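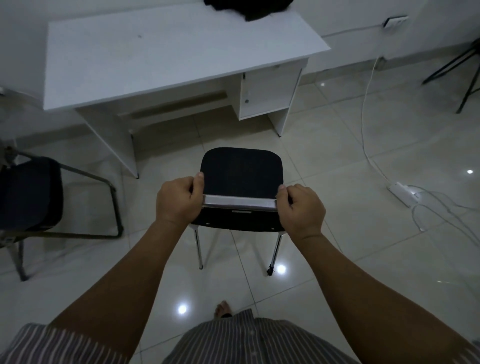

Ticket: chair push clips get dropped by the hand-contact labeler

Component: Helier perception, contact stage
Status: fixed on my branch, waiting for merge
Opened by: me, from the Stolow desk

What I was trying to do

I'm building the chair-tidying set for the planner, which means lots of head-camera clips of hands taking hold of chairs next to desks. Helier reads each clip, finds the hands, finds what they're touching and writes a contact label. The planner then learns where a good grip goes. Pretty simple on paper! The still up top is from the clip I've been using as my test case all week, because it has everything that makes the labeler unhappy: black chair, both hands on it, a second black chair off to the left, and a shiny floor full of ceiling lights.

What went wrong

Helier ran through the whole batch with no errors, and then I opened the summary and saw that 900 of the 2,528 clips had come out with "no contact". I figured it was a bad batch at first, so I ran it again (same number, of course). Then I pulled up the test clip in the viewer and there was no contact label anywhere on it, even though the left thumb is pressed right on top of the seat and the right fingers are curled under the edge. It doesn't get much more contact than that.

Stuff I tried first

Restarted the Helier service. No change.

Cleared the cache and re-ran just the test clip. Still no contact.

Swapped in the older hand model, the one we used back in March. It found both hands fine, and so does the new one, so the hands were never the problem. I wish I'd checked that before spending a morning on it.

Turned up the brightness before the object stage. This made things worse, and I should have seen that coming. The reflections on the tiles got huge and one of them, the one beside the chair's foot, started coming back as an object. Put it back the way it was.

What the log said

I finally turned on verbose logging for the object stage (set log_level to 2, it's not in the docs) and got this for the test clip:

object stage: candidate chair_a, mask ok
object stage: candidate chair_b, mask ok
merge: chair_a + chair_b, same class, similar color
merge: result touches image border, discarded
contact stage: hands 2, objects 0
contact stage: no contact

So there it is. Helier was finding both chairs and then gluing them together into one big chair. The second chair runs off the left side of the image, so the glued-together one did too, and there's a rule that throws away anything touching the border. Out went the chair I cared about along with it. The contact stage had two hands and nothing for them to be holding.

The merge step is there for a decent reason, by the way. Chairs with thin metal legs love to come apart into a seat and some floating sticks, and merging puts them back together. It just had no limit on how far apart the pieces could be, and two dark seats looked like a match.

The fix

Two changes, both in the object stage config:

merge_max_gap is now 9 pixels. It was unset, which apparently means "as far as you like".

border_discard now runs before the merge, so a chair that's only half in view gets dropped by itself and can't drag anything else with it.

I also added a small check to the contact stage. If it gets hands and no objects, it writes a warning to the log. I'd much rather see a wall of warnings than find this out from a summary page again.

Results

Test clip: both hands now labeled as touching the chair, left on the left side of the seat and right on the right. The second chair is gone from the object list and I'm okay with that for this set.

Full batch: re-running on the Rutherford machine as I type. The early clips look good in the viewer — I've been clicking through them with my coffee and the labels land where the hands are.

Still open

The metal strip along the near edge of the seat sometimes gets its own mask, and then the contact label flickers between "chair" and "part". The planner doesn't mind because it maps both to the same thing, but it looks ugly in the viewer. I'll open a separate ticket for that one.

Could somebody on the Tirnley side check whether their config also leaves merge_max_gap unset? They copied ours a while back, so I'd bet it does. Their clips mostly show one chair at a time, which would hide the problem nicely.

Leaving this open until the batch finishes and the branch is merged.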